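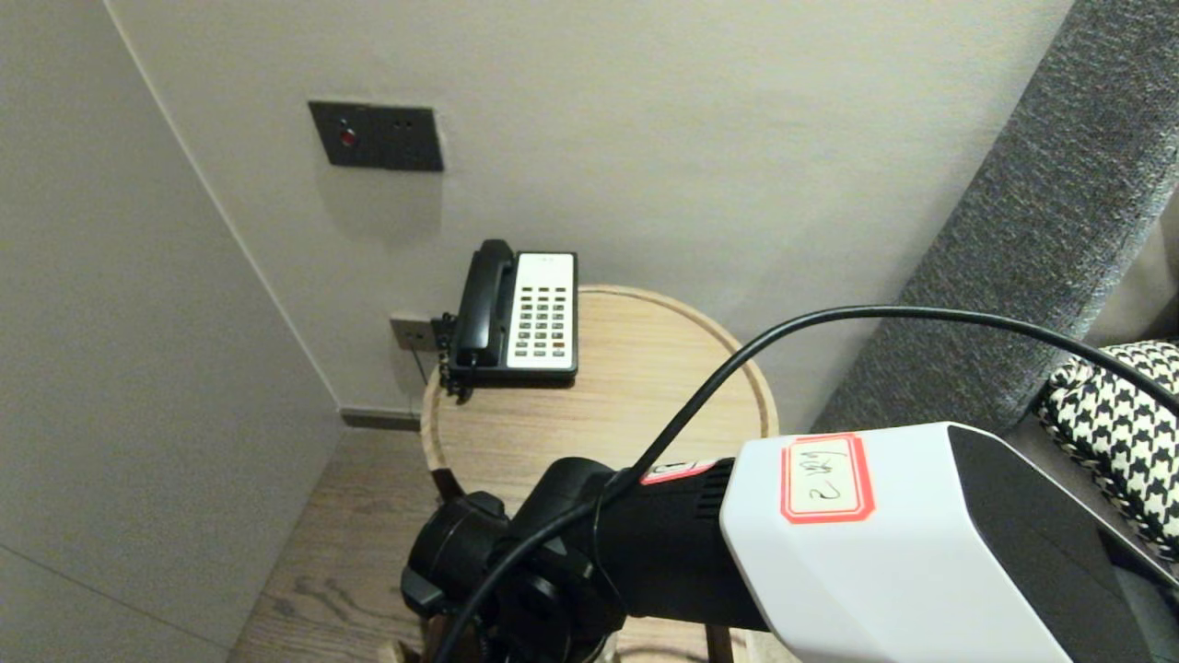

Replacing the save battery in an old cartridge

16 May 2023

Last week I finally opened my copy of Stirnance. It had stopped holding a save at some point during the winter. In December it still kept my file between sessions, and when I came back to it in spring the load menu offered a blank slot and asked for a name. The game ran as it always had. Only the save was gone, and any new one vanished as soon as the power went off.

This is a common fault in cartridges of the period. The save is held in a small memory chip that forgets everything without power. When the console is off, a coin cell on the board supplies enough current to keep it going. The cell drains slowly whether the game is played or left in a drawer, and once the voltage falls far enough the contents of the chip are lost. The game itself sits in a separate chip that needs no battery.

I had put the job off because the cell is not in a holder. It has metal tabs welded to both faces, and the tabs are soldered to the board. You cannot prise it out and press in a new one. You need a replacement with tabs already fitted, a soldering iron, some means of removing old solder and the right bit for the security screws in the shell.

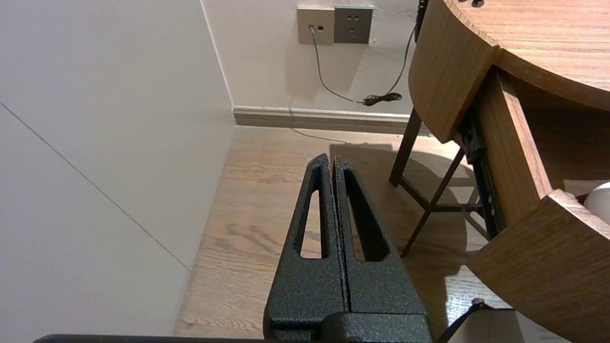 The screws came out without trouble. The shell on this one also has two plastic clips along the top edge, and these are easier to break than the screws are to strip. Slide the front half down a few millimetres before lifting it. If it resists, check that both screws really are out.

Before unsoldering anything, I measured the cell with a meter. It was well below what a fresh one gives, so I was satisfied that the battery was at fault and the memory chip probably fine. I also wrote down which way round it was fitted. The board is marked with a plus sign, but on mine the sign is partly covered by the tab, and a photograph taken beforehand settles any argument later.

Old solder on these boards can be stubborn. The negative tab is joined to a large area of copper, which draws heat away from the iron. My first attempt did nothing at all. Adding a little fresh solder to the joint helped it flow, and after that the braid picked it up cleanly. Do not lever the tab while the solder is still solid. The copper pad is thin and will come away with it, and then you have a second repair to do.

With the old cell off, I cleaned the holes and the edge contacts with alcohol and a cotton bud. The new cell went in from the same side, with its tabs bent slightly to line up. Each joint took a couple of seconds. I kept the iron well away from the body of the battery, as heat shortens its life and too much of it is dangerous. Tape over the old cell's terminals before taking it to a recycling point.

Some people fit a holder so that the next change needs no soldering. I considered it. There was not enough clearance under the shell on this board without cutting plastic, and I did not want to cut the shell for a job that comes up once every 15 years or so. I have also heard of holders losing contact when the cartridge is knocked. A soldered tab does not have that problem.

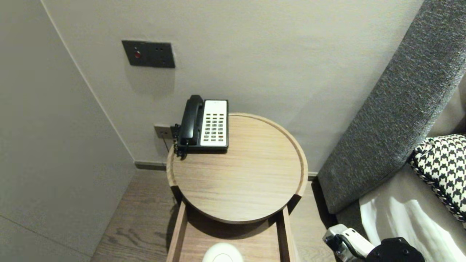
To test it, I started a new file, saved at the first inn, switched off and left the cartridge out of the console overnight. The file was there in the morning. I repeated this after a longer gap and it was still there.

Dušan Ionescu wrote to me after my post on cleaning contacts and asked whether the old save can be kept during the swap. It can, if the old cell still holds enough charge. One way is to copy the save to a computer with a cartridge reader and write it back afterwards. I use the Firard reader for this. It is slow and its software is ugly, but it has read every board I own except one. The other way is to power the memory from a second supply while the cell is changed. I have not tried that and would not want to with a mains-powered iron on the same board.

I used the reader on my copy of Lamont, which still had a file with 200 hours on it. The save came off at the second try and went back at the first. The playtime counter matched, as did the item list. Lamont uses a smaller cell than Stirnance, so check the number printed on the old one before ordering.

Fukska is next. It is the exception mentioned above: the reader sees the game but reports no save memory, although the game plainly has one. My guess is that the board switches the memory on through an address the software does not know. I have asked on the Firard forum and will update this post if I get an answer. The cell in it still reads close to full voltage, so there is no hurry.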